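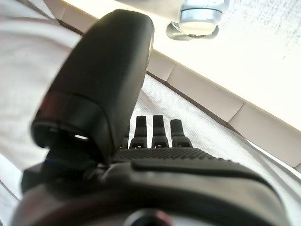
About Imhof

Imhof is a small company for hand-bound notebooks, account books and guest books. We work in Dristmont, in a former grain store behind the station, and we sell to private customers, hotels, schools and offices. Everything with our name on it is folded, sewn, glued and covered in this one building.

On this page we would like to tell you who we are, how we work and what you can expect when you order from us.

How it started

The company began as a repair shop. In the beginning we had one room, one sewing frame and one cutting machine which was older than any of us. People brought us cookbooks with lost pages, family Bibles, song books of choirs and also many school atlases. We took them apart, cleaned the backs, sewed them again and gave them a new cover if the old one could not be saved.

After some time a hotel in the town asked if we could also make a new guest book in the same style as the old one which we had repaired. We made it, and the hotel next door wanted one too. From this came our first catalog, which had only 4 pages and no prices, because we did not yet know what to ask. Today new books are the larger part of our work, but the repair desk still exists and it will stay.

What we make

Our range is not big. We have the Flanetti, a notebook with a soft cover and rounded corners, which fits in a coat pocket. It is our best-known product and for many customers the first one they buy. The Flanetti has 156 pages, blank, lined or with a small square grid. The pages are sewn in sections with linen thread, so the book opens flat also in the middle and you can write up to the fold.

Then there is the Domero. This is a large book with hard covers and a cloth spine, made for the desk. Many people use it as a guest book or a chronicle, and we know a beekeeping club which has filled several of them with notes about weather and honey. The Domero can be ordered with a stamped title on the front. Please keep the title short. More than two lines will become very small, and on rough cloth small letters lose their edges.

Besides these we make account books with printed columns, albums with strong gray pages, and boxes in which a finished book can be kept. If you need a size that is not in the catalog, please ask. We can do most things which fit on our cutting machine.

Our materials

We buy paper from two mills and we have not changed them for many years. The writing paper is slightly cream colored and free of acid. It takes ink from a fountain pen well, but very wet nibs can show on the other side. We say this openly, so that nobody is disappointed at home. For customers who write with such pens we keep a heavier paper, only please tell us before we start folding.

The cover cloth is cotton or linen. Colors can be a little different from one roll to the next, and we ask for your understanding when a second book is not exactly the same green as the first. If you know already that you will need several books in one color, it is best to order them together.

For the spine we use two kinds of glue. New books get a flexible glue which stays soft for a long time. Old books get wheat paste, which we cook ourselves in the morning. A later bookbinder can take it off again with water, and we think every repair should leave this door open.

How we work

Each order receives a paper card, and the card travels with the book from table to table. On it is written the paper, the thread, the cloth, the title and the wish of the customer in his or her own words. When the book is ready, the card is put in our archive. If you call us years later and would like the same book again, we can look up how it was made. The card archive begins with number 1 and at the time of writing this page we are at 3062. The older repairs are unfortunately not included, these were only written in a calendar.

A Flanetti normally leaves our house within a week. A Domero needs longer, because the covers must dry under weight and we do not like to hurry this. For repairs we cannot promise a time before we have seen the book. Before the holidays everything takes longer – please order early if it is a gift.

The repair desk

You can bring books for repair without an appointment from 2 in the afternoon. We look at the book together with you, explain what is possible and write down a price. You can then think about it at home. Sometimes our advice is to do nothing and only keep the book in a box, away from the sun and not in the cellar. For this advice we do not charge.

Please do not use adhesive tape on torn pages before you come to us. The tape becomes yellow and hard, and removing it often takes more hours than the repair of the tear itself. Loose pages can simply be laid in an envelope, in the right order if possible.

We do not repair books with active mold, because it would spread to the other books in the room. In such a case we can give you the address of a workshop which is equipped for it.

Courses and visits

In winter we offer evening courses for beginners. You learn to fold, to sew a simple text block and to make a cover, and at the end you take your own book home. Knowledge is not required, only some patience with the needle. The groups are small and the places are usually gone quickly, so it makes sense to write to us in the fall.

School classes are welcome after agreement. The children may fold and sew a little notebook, and the cutting machine is shown only by us.

In July the workshop is closed. Orders which reach us in this time are kept and made in the order in which they came in.

Ordering and contact

You can order by mail, by telephone or directly in the shop. For books with a title we send you a drawing first, and we begin with the stamping after you have agreed to it. Please read every letter carefully, also the names you know by heart. Books with a stamped title cannot be returned, all other books can be sent back unused.

The shop is on the ground floor, the entrance is from the yard. There is one step at the door – if this is difficult for you, please ring the bell and we will come out to you.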